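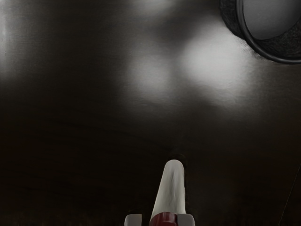

Detector finds reflections on the table in place of the bowl (home-built arm, simulated camera at the gripper)
Home builds > Software and simulation
232 views

tinlid_and_twine

Good evening to all. I am building a small arm on a bench in the shared workshop at Kandside. The arm is from a Celline kit, with the base changed to a heavier one because the original was rocking. Before I let it touch real things I am practising in the Limeson simulator, with a virtual camera that looks down past the gripper.

The task is simple. The arm must find a black bowl on a table, move over its rim and put a small part inside. The bowl is black with a shiny rim and a rough outer wall, and I made the table very dark brown and glossy, as our real bench has a varnished top of almost the same colour. Perhaps this was my mistake.

When the bowl is fully inside the view, my program finds it nearly every time. When only a piece of it is in a corner, the program very often chooses a reflection from the lamps. The reflections are soft and whitish and they have no clear border, so for a human eye they are not similar to a bowl at all. But one of them goes right up to the outer wall of the bowl, and then the program takes the two as one thing and gives a centre which is much too far to the left. The arm then goes down next to the bowl and presses on the table. In the simulator this costs nothing, but on the real bench I have only one set of fingers.

What I have already tried:

I changed the brightness threshold. If it is high enough to lose the reflections, the highlight on the rim is lost too.

I blurred the picture before looking for edges. It became worse.

I asked the program to look only for circles. With a quarter of the bowl visible it finds circles everywhere, and once it made one from the tip of the gripper finger, which is pale and rounded.

My rendered set has 976 pictures and I marked the bowl in all of them by hand. From those where the bowl is only partly visible, the program is correct in 72 per cent. I would like to know if I should make the table matt in the simulator, or if this is only cheating myself. I cannot sand the real bench, it belongs to everybody.

The computer is old, so a very large network is not possible.

oldbobbin

Put a cloth on the table. Works for me.

tinlid_and_twine

Thank you, but other people use the bench also and the cloth is always gone when I come back. And the fingers catch the cloth and pull it with them.

marrowfat_9

I had nearly the same problem with a black tray on a polished shelf, so I will write what I did, in the order I would do it again.

First, leave the table glossy. If the real bench is shiny and the simulated one is matt, you will get a beautiful number in the simulator and then the arm will do on the bench exactly what it does now. You could make a matt copy for testing one thing: run the same camera positions over it and compare. If the errors nearly disappear, you know the lamps are guilty. If they stay, look at your circle step, or at how you marked the bowl when it is partly outside the view. I marked only the visible part in half of my pictures and the complete shape in the other half, and it took me two evenings to notice.

Second, mask the gripper. The camera moves together with it, so while the opening does not change, the fingers are always at the same place in the view. Draw the mask once with the gripper open and once with it closed, make both a bit wider than the fingers, and ignore everything inside. Then you will not have circles on the finger tip any more. Do not forget to remake the masks if you move the camera, even by a little.

Third, use two views. A reflection belongs to the lamp and to the place of the camera, and the bowl belongs to the table. Move the arm sideways a short distance, take a second picture and calculate where each candidate should have gone if it was really lying at table height. The bowl goes where you expect. The reflection of a lamp moves by a different amount, as if the lamp was far below the table. I used 12 mm between the views and it was enough for a camera so near to the surface. If your lamps hang very low you may need more.

Please remember that the rim is higher than the table, so it will not agree perfectly. Use the height of the rim in the calculation, or accept a small error.

Fourth, and this one is easy: do not let the arm go down when the bowl touches the border of the view. Let the program answer only "it is somewhere to the upper right", move in that direction and look again. You do not need the centre from a quarter of a bowl. My arm makes one or two such steps and loses very little time.

After that, change the lamps randomly in Limeson (position, size, strength) and render the set again. Keep some pictures with the reflection touching the bowl, they are the most useful ones you have.

tinlid_and_twine

This is very helpful. I did not think that the reflection would move like something under the table, but now it is clear to me. I checked my marks and I also have both kinds, mostly in the oldest pictures. I will correct these first and then make the masks.

One thing I do not understand: if the fingers are half open, which mask should I take?

marrowfat_9

Take both together, as one big mask. You lose a little of the view between the fingers, but the bowl is not there at the moment when you are searching for it.

pewterhinge

A polarising filter helps with this on a real camera. I have a Lindqvist one on mine, the screw-in type. It must be turned until the shine goes weaker, and it works well only when you look at the table at a slant. If the camera looks straight down you will see almost no difference. I do not know if Limeson can simulate it, I have never used that program.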